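Clothes, Bedding and Room Tidying: Frequently Asked Questions

Relcombe Furnished Rooms, Protlow and Dornum buildings
Last updated June 16, 2020

These are the questions we get most often from residents about laundry, beds and the tidy visit. If your question is about rent, keys or parking, please use the main FAQ.

What does a tidy visit include?

Clothes left out on the bed, the chair or the floor are picked up, sorted, and folded or hung. The bed is made with the sheets already on it, or changed if it is a change day. Floors are cleared but not vacuumed. Vacuuming is part of the monthly clean and is listed separately on your bill.

How long does it take?

A single room takes about 90 minutes if there is a full load of clothes to fold. With only a bed to make, it is much shorter. You can stay in the room or go out.

How often are the sheets changed?

Every 14 days. The change day for your room is written on the card inside the closet door. If you need clean sheets sooner, leave a note at the desk before noon and a set will be brought up the same day. There is no charge for the first extra set each month.

Can I use my own bedding?

Yes. Tell us when you move in and we will take our set away. We will still make the bed on a tidy visit, but we don't wash bedding that isn't ours unless you sign up for the laundry plan.

What comes with the bed?

One fitted sheet, one flat sheet, a blanket, and 2 pillows with cases. All of our sheets and cases are white. Residents ask for colored sets every so often, and the answer is still no. We wash everything together on one hot setting.

How should I leave my clothes for folding?

Put clean clothes in one place and dirty clothes in another. It doesn't matter much where, as long as they are apart. If everything is in one pile it will all be treated as laundry. Empty the pockets. Turn shirts and sweatshirts right side out if you want them folded that way, because they are folded as found.

Small pieces such as towels, T-shirts and cloths can go in a tray or a basket. Larger ones can be laid flat on the bed.

What about dark clothes on white sheets?

Clothes that have been washed a few times are fine on the bed. New black or navy items should be kept off it until they have been through the wash at least once. Dye can rub off onto a white sheet, and we have had to throw out sets for this. If you see a mark, tell the desk. An early report usually means the sheet can be saved, and we don't charge for the first one.

The same goes for bags. The bottom of a bag has been on sidewalks and bus floors, so please use the chair or the closet shelf.

How do you fold a sweatshirt or other top that has been left in a heap?

Lift it by one corner or one shoulder and let it hang. The sleeves and hem drop and you can see which way the garment runs. Then lay it face down on a flat surface, smooth it from the neck to the hem, bring each side in with its sleeve, and fold it up from the bottom in halves or thirds. Thirds fit the closet shelves at Dornum better. The Protlow shelves are deeper and either way works.

Small cloths just need the corners found and matched. Leave them on the tray until the bigger things are done.

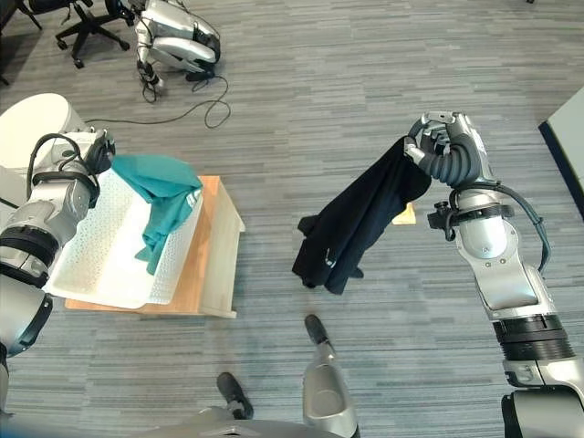
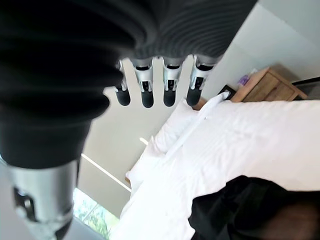 Making the bed

What order is the bed made in?

Anything lying on the bed comes off first. The pillows go to the chair. The bottom sheet is pulled tight at all four corners, then the top sheet goes on with the wide hem at the head end. The blanket follows. The pillows go back last, side by side, with the open ends of the cases facing away from the door.

My top sheet keeps creeping up over the pillows. What am I doing wrong?

Most likely not enough of it is tucked in at the foot. Pull the sheet down until you have a good hand's depth to tuck, and tuck the foot before you touch the sides. If it still comes loose, you may have been given a sheet for the narrower bed. Check the tag at the corner. It should say the same size as the card in your closet.

Do you iron the sheets?

No. They are dried, shaken out and folded while warm. Some soft creases are normal and they mostly settle after a night or two.

Can I ask for an extra pillow?

Yes, if the desk has one. We keep a few firm ones and a few soft ones. In September, when most new residents arrive, we usually run out for a week or so.

Laundry plan

How does the laundry plan work?

Put your clothes in the numbered bag and leave it outside your door by 8 a.m. It comes back the next day, washed and folded. Anything marked dry clean only is returned unwashed with a slip.

Which detergent do you use?

We buy Jitaru unscented for both buildings. If you have a skin allergy and need something else, bring your own bottle to the desk with your room number on it.

Something came back that isn't mine. What should I do?

Return it to the desk with your room number. Unlabeled items are the usual cause of mix-ups. A laundry pen is kept at the desk and anyone can borrow it. Write on the care tag, not on the fabric.

Something of mine is missing.

Look inside the pillowcases and fitted sheets first. Socks and small cloths get caught in the corners all the time. If it isn't there, fill out the missing item form and describe the color, size and any logo or label. We hold found items for 14 days.

Do you mend clothes?

Loose buttons only. For hems and zippers, ask at the desk for the name of a tailor.

Can I skip a visit?

Yes. Hang the "Not today" tag on your door. A skipped visit isn't moved to another day, but a skipped sheet change is. We will leave the clean set outside your door in a bag, and you can put the used set in the same bag.

Who do I talk to if I'm not happy with something?

Jacqueline Lefèvre handles linens and tidy visits for both buildings. Leave a message at the desk or call extension 735. Please give your room number and the day of the visit.

Contact the desk | © 2020 Relcombe Furnished Rooms | Back to top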